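2021-09-25, laundry corner

Wilson says a hot cycle at 200 g of citric acid cures the musty smell. I doubt it. We ran the same thing in August and the towels smelled fine for up to 20 days, then went right back.

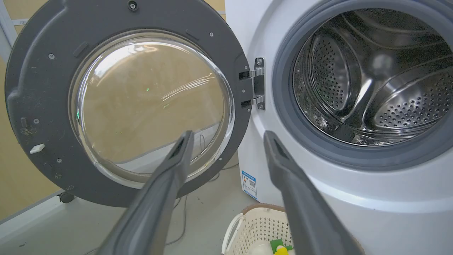 My money is on the door side. There is grime on the gray plastic ring, lower left, and no amount of acid in the drum is going to reach that. Wipe it by hand first, then the gasket fold, then run it empty at 39 minutes. Raluca to sniff-test, not Wilson.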